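白い天板を選ぶということ

最終更新:10月

家で使う作業机の天板は白がいい、というのが私の意見である。それも、つやのない白がいい。木目でもなく、黒でもなく、ガラスでもない。食卓と兼用の人にも、子どもの宿題と書類仕事を同じ机で済ませている人にも、私は同じことを言う。この意見はあまり人気がない。家具の話になると、たいていの人は木目の話をしたがる。白い机と聞くと、事務所のようだ、病院のようだ、すぐ汚れそうだ、と続く。そのどれにも一応の理があるので、順番に書いていきたい。

先に私の机の履歴を書いておく。独立して家で仕事をするようになってから、机は二台目になる。最初の机は濃い茶色で、12年使った。Gudvilleの家具店で買ったもので、脚が太く、引き出しが二つ付いていた。引っ越しのときに脚の一本が割れて手放した。そのあとに入れたのがLauritsenのOrkskaという白い机で、これが六年になる。つまり私は濃い色の机のほうを倍の期間使ったことになる。茶色の机に恨みはない。丈夫だったし、引き出しは今の机にはないので、いまだに少し惜しい。

それでも、もう一度選ぶなら白にする。理由の大半は、光の話である。

私の仕事は布見本と紙見本の整理が中心で、色の近いものを並べて見比べることが多い。茶色の机の上では、薄いベージュの布がどれも少し明るく見えた。周りが暗いと、薄い色は実際より白っぽく感じられる。頭ではわかっていても、目のほうは従ってくれない。結局、見比べるときだけ白い画用紙を敷いていた。画用紙は端がめくれるし、袖に引っかかって動く。三か月もすると角が黄ばんでくる。それを取り替えながら12年やっていたのだから、我ながら気が長い。

白い天板に替えた日から、画用紙は要らなくなった。天板がそのまま下敷きの役をする。机を替えて仕事が速くなったと言うつもりはないが、手順が一つ減ったのは確かである。紙を出して、広げて、端を押さえて、終わったら巻いてしまう。この一連の動作は短い。短いが、一日に何度もある。

もう一つ、白い面は光の具合をよく見せる。窓がどちらにあるか、照明がどこまで届いているか、天板を見ればわかる。同じ一枚の白でも、光が当たっているところは明るく、届きにくいところは灰色に寄る。濃い木目の上ではこの差が柄に紛れてしまい、暗い側で細かい作業をしていることに気づかない。
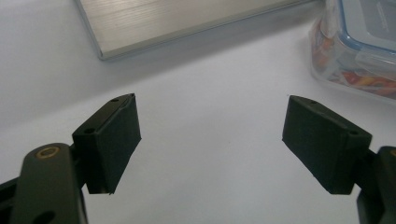
白い天板。左上はやや灰色がかり、中央から右にかけて明るい。

この程度の明るさの差は、茶色い机を使っていた頃の私なら見落としていたと思う。差そのものは悪いことではない。家の中で、机のどこも同じ明るさという部屋はまずない。大事なのは、どちら側が暗いかを知って作業の場所を決められることである。見本を比べるなら明るい側で、封筒の宛名書きや糊付けは灰色の側で足りる。そうやって机の上に自然に区分ができる。私はこれを便利だと思っているが、机は均一に照らすべきだという考えの人もいる。その場合は照明を足せばよく、足すときにも白い天板なら、どこに足せばいいかがすぐに見える。

つやの有無についても書いておきたい。白い天板と聞いて多くの人が嫌がるのは、白そのものよりも、つやのある白のほうではないかと私は疑っている。つやのある白は、天井の灯りを丸ごと映す。本を開くと、その横に電灯の形がくっきり光っている。眩しいし、目が疲れる。手をつけば指の跡が残り、斜めから見ると跡だけが浮いて見える。あれを「白い机」の代表だと思っていれば、敬遠したくなるのも当然である。

つやのない白は、これとはだいぶ違う。灯りは広がってぼんやりと返ってくるので、電灯の形は見えない。指の跡もそれほど目立たない。店で見るときは、正面から色を眺めるよりも、しゃがんで天板と目の高さを揃え、窓か照明のほうを向いて見るとよい。つやのある面はこの角度で一気に光る。つやのない面は、多少明るくはなるが、模様のようなものは映らない。店員に変な顔をされることもあるが、机は何年も使うものなので、しゃがむくらいのことはしたほうがいい。

手触りも確かめておく。つやを消した面の中には、指でなでるとざらつくものがある。ざらつきが強いと、鉛筆の粉や消しゴムのかすが入り込んで、拭いても薄く残る。紙を一枚置いて字を書いてみて、ペン先に凹凸が伝わるようなら、机としては避けたい。なめらかで、しかも光らない、という組み合わせを探すことになる。探せばある。ただし値段の安いほうから順に見ていくと、なかなか当たらない。

さて、汚れの話をする。

白は汚れる、と言われる。正確には、白は汚れが見える。茶色の机も同じだけ汚れていたはずで、ただ見えていなかった。私は茶色の机を手放す前に、天板を濡らした布で拭いてみたことがある。ふだんから拭いていたつもりだったのに、布は灰色になった。輪じみも、光の角度を変えてみればいくつもあった。そういう机の上で、私は薄い色の布を広げていたわけである。気づかずに済むのを楽だと考えるか、困ると考えるかで、この話の結論は変わってくる。私の仕事では困る。

困らない人もいる。知人のPei-shan Chuは料理の教室を開いていて、家の机はずっと濃い色の木である。彼女の言い分はこうだった。

「仕事場の台を一日じゅう拭いているんだから、家の机まで汚れを教えてくれなくていい。」

これには反論しづらい。白い天板を勧める側がよく忘れるのは、汚れが見えると拭かなければならない気になる、という点である。拭く手間そのものは小さい。気になることのほうが大きい。夜、本を読もうと座ったのに、隅に醤油の点を一つ見つけて立ち上がる。それを面倒と感じる人に、白い机はたしかに向かない。

ただ、私自身のことを言えば、白にしてから拭く回数が増えたのに、掃除が嫌になったことはない。点が一つ見えて、その一点を拭けば終わる。茶色の机のときは、汚れている場所がわからないので、拭くなら全面を拭くしかなく、そのぶん先延ばしにしていた。物を全部どけて全面を拭くのは、それなりの決心がいる。一点なら決心はいらない。この違いは使ってみるまで予想していなかった。

道具は大したものを使っていない。水で濡らして固く絞った布と、乾いた布の二枚である。たいていの汚れはこれで済む。油っぽいものには食器用の中性洗剤を薄めて使い、あとで水拭きをする。研磨剤の入ったものは使わない。つやを消した面をこすると、そこだけ光るようになることがある。一度光ると元には戻らない。私はOrkskaの右手前の隅で、手のひらほどの範囲をこれで駄目にした。消しゴム型のスポンジで、ボールペンの線を落とそうとしたのである。線は消えた。代わりに、朝の斜めの光が入るとその部分だけ白く光る。

ボールペンの線は、白い天板のはっきりした弱点だと認めておく。水性ペンやスタンプのインクも同じで、すぐに拭けば薄くなるが、時間がたつと残る。うちでは、ペンで書くときは必ず下に何かを敷くことにしている。画用紙が要らなくなったと先に書いておいて、これでは話が合わないと言われそうだが、見本を見るたびに敷くのと、書くときだけ敷くのとでは回数がまるで違う。敷くものも、葉書くらいの厚紙で足りる。

次に、冷たい感じがするという意見について。

これは好みの問題なので、言い負かそうとは思わない。白い机のある部屋は、たしかにそっけない。夏はそれでよいが、冬の夕方などは寒々しく見えることがある。けれども、部屋の冷たさを机の色だけのせいにするのは、やや気の毒だと思う。私の見たところ、白い机が寒く見える部屋は、たいてい壁も白く、床も薄い灰色で、照明が青白い。そこに白い机を置けば寒く見えるに決まっている。電球を暖かい色に替えると、白い天板はその色をそのまま受けて、すぐに黄みを帯びる。木の机は元の色があるので、これほど変わらない。部屋の印象を変えたいとき、家具の中でいちばん安く反応してくれるのは白い面である。

もっとも、仕事で色を見る時間に電球色のままでは具合が悪い。私は手元の灯りを二つに分けている。昼間の光に近い色のものと、夜用の暖かい色のものである。同じ机が、灯りを切り替えるだけで違う机のように見える。Vidunbridgeに住んでいる姉は、泊まりに来たとき、夜に見た机と朝の机が同じものだと思わなかったらしい。机を二つ置く余裕のない家には、これは案外ありがたい性質である。

物が映えるかどうか、という話もある。雑誌などで木目の机が好まれるのは、上に載せた器や本がよく見えるからだと聞く。茶色の上の白い器は、たしかにいい。しかし机の上に毎日載るのは、白い器ばかりではない。うちの場合は、請求書、輪ゴム、はさみ、眼鏡、布の切れ端、充電の線といったものである。こういうものは木目の上で紛れる。とくに輪ゴムと眼鏡は、茶色の机のときによく失くした。眼鏡の枠が茶色だったので、机の上に置いて見失うということを繰り返していた。白い天板では、細いものも暗いものも輪郭がはっきり出る。針を一本落としても見つかる。縫い物をする人には、それだけの理由でも白を勧めてよいと思う。

反対に、白い紙は紛れる。名刺や小さな領収書を裏返しに置くと、天板と一緒になってしまい、うっかり上に物を載せる。これは六年たってもときどきやる。対策として、紙類を置くための浅い盆を一つ用意した。深い緑色の盆で、紙はそこにしか置かない。盆に入っていない紙は、捨ててよい紙ということにしてある。家族には評判が悪いが、規則としては長く続いている。

値段のことも少し書く。白い天板は安っぽいと言われることがあり、これは半分当たっている。安い机に白が多いのは事実で、端の処理が雑なものも多い。天板を買うときに見るべきなのは、面よりも端である。角に貼ってある帯が浮いていないか、爪をかけて段差がないか、裏側まで同じように仕上げてあるか。面の白さはどの店でもそれなりに見える。端を見ると、その机が何年もちそうかがだいたい見当がつく。端が浮いた白い机は、そこに汚れが線になって入り、濃い色の机よりずっと早くみすぼらしくなる。白を選ぶなら、端だけは妥協しないほうがいい。予算が足りないときは、机を小さくしてでも端のよいものにする。

大きさについては、私は小さめを勧めたい。白い面は広く見えるので、寸法が同じでも、濃い色の机より一回り大きく感じる。Orkskaを部屋に入れたとき、前の机より幅が狭いのに、広くなったと思った。店で見た白い机を大きいと感じたら、その感じ方を少し割り引いて、実際に腕を伸ばして測ってみるとよい。

黄ばみを心配する人もいる。日のよく当たる窓際に置いて、いつも同じ場所に物を載せていると、そこだけ色が違ってくることがある。うちでは五年目に気づいた。灯りの台座を動かしたら、その下が周りよりわずかに白かった。よく見なければわからない程度で、仕事に差し支えはない。それからは季節の変わり目に、置いているものの位置を少しずらしている。木の机なら、こういう変化は味と呼んでもらえる。白い机の変化は、劣化と呼ばれる。この扱いの差は不公平だと思うが、見た目の上でそう感じる人が多いのは仕方がない。

見本帳を作っている関係で、私の手元には布と紙が約300枚ある。それを年に一度、全部出して並べ直す。朝の早いうちに始めて、色の薄いものから順に天板の明るい側に置いていく。茶色の机の頃は、この作業のあと必ず二、三枚の順番を直していた。翌日、別の場所で見ると、並びがおかしいのである。白い机になってからは、直すことが減った。なくなったわけではない。薄い灰色と薄い水色の境目だけは、何度やっても迷う。

次の机も白にするかと聞かれれば、そうすると答える。ただ、引き出しの付いたものが欲しい。白くて、つやがなくて、端がよくて、引き出しが付いている机は、今のところ手の届く値段では見つかっていない。ご存じの方がいたら教えてほしい。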